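Small things, one basket — notes for the Dunstan evening

Start without the slides. Say hello, thank Beverley Pearce for the hall and the loan of the projector.

Right, so I used to lose hair ties at a shocking rate. I'd buy a card of 24 and be down to 3 by the end of July! They were in coat pockets, down the sofa, in the car (ask who else does this, wait for hands). I tried a drawer divider, then a set of tiny pots, and I never once put a lid back on. 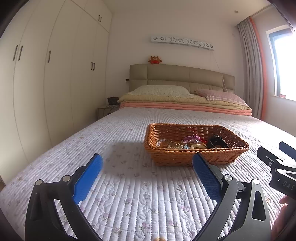 What I do now is tip everything into one wicker basket — bracelets, clips, hair ties, the lot — and sort it on the bed, where there's room to spread out and a pale bedspread shows up the small stuff. Ten minutes with the radio on. Tangled cords first, then anything that's lost its stretch goes in the bin.

Pause here, sip of water.

Mention that a low basket with sloping sides is easier to rummage in than a deep one. Beaded things go in last so they don't get squashed. If someone asks about necklaces, I hang mine up, different talk!

Then over to Beverley for the raffle, and chairs back against the wall please.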